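Moges Art Hanging Systems: Frequently Asked Questions

Rail and track basics

What is the difference between a rail and a track?
A rail is the surface-mounted profile sold as the M-series. It screws to the face of the wall below the ceiling line. A track is the recessed profile, sold as the R-series, which sits in a channel between the drywall and the ceiling. Both accept the same cords and hooks. Only the rail can be added to a finished room without opening the wall.

How much weight can the rail carry?
The M-series is rated at 40 pounds per linear foot when fastened at the spacing printed on the carton. The rating assumes at least half of the fasteners go into studs. Rail mounted entirely on hollow-wall anchors should be treated as light duty and used for unframed prints, small canvases and frames without glass.

Does the rating apply to a single hook?
No. Hooks and cords have their own ratings, stamped on the bag. The working limit of any hanging point is the lowest rating among rail, cord and hook.

Can I paint the rail?
Yes. Sand lightly, wipe down with denatured alcohol and apply two thin coats of latex or acrylic. Remove the end caps and keep paint out of the slot. A painted slot will cause the cord heads to bind.

Hanging and leveling

How high should a picture hang?
The usual gallery practice is to place the center of the work near average standing eye level. In rooms where people are mostly seated, a lower center is easier to look at. Over a table or sideboard, set the bottom of the frame high enough that lamps and vases do not touch it.

My print will not stay level. What should I check?
Check these items in order:
1. Both hooks are at the same height, measured from the rail and not from the floor. Floors in older buildings are often out of level.
2. The D-rings on the back are fixed at equal distances from the top of the frame.
3. The cords hang plumb. If they lean toward each other, move the heads apart until they are vertical.
4. The lower corners have felt or rubber bumpers of the same thickness.

Should a small print hang from one cord or two?
Two. A single cord lets the frame rotate every time a door closes. If the frame is too narrow for two cords, use one cord and put a dab of removable putty behind each lower corner.

Does a small print work on a dark wall?
It can. Dark paint reduces the contrast with deep-toned images, so a reproduction in strong blues, such as Van Gogh's "The Starry Night," tends to recede unless it has a light mat or its own lamp. Matte paint is preferable to satin, which picks up reflections beside the frame. 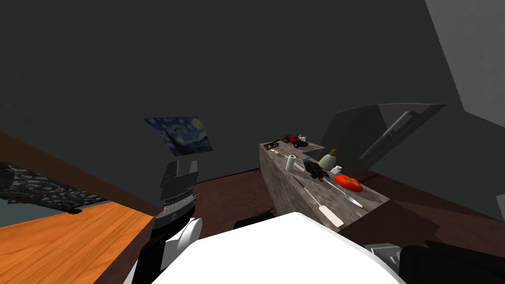
Cords, hooks and spare parts

Steel or nylon cord?
Steel cord does not stretch and is the right choice for anything with glass. Clear nylon is less visible but lengthens slightly in the first weeks under load. Rehang and relevel after that period.

Can I cut the cord to length?
Cut only the lower end, below the hook, with sharp cable cutters. The upper end carries the swaged head and cannot be refitted.

Are parts from the old Cillia rail compatible?
Cillia hooks fit our steel cord. Cillia cord heads do not fit our slot. Adapter head 861 allows an existing Cillia cord to be reused on M-series rail and is sold in packs of 4.

Where do I find the part number?
It is printed on the inside face of the end cap. Replacement end caps for both series are listed under part 3898.

Orders and support

Do you ship cut rail?
Yes, from the Grusonville warehouse. Cut lengths are made to order and cannot be returned. Stock lengths can be returned unopened.

Who do I contact about a commercial installation?
Schools, offices and clinics should write to Salma Mahrous in project sales, with a floor plan and a list of the works by weight. Questions about wall types and fasteners go to Amber Wainwright in technical support. Installers registered through Wodby can order at trade prices after their account has been linked.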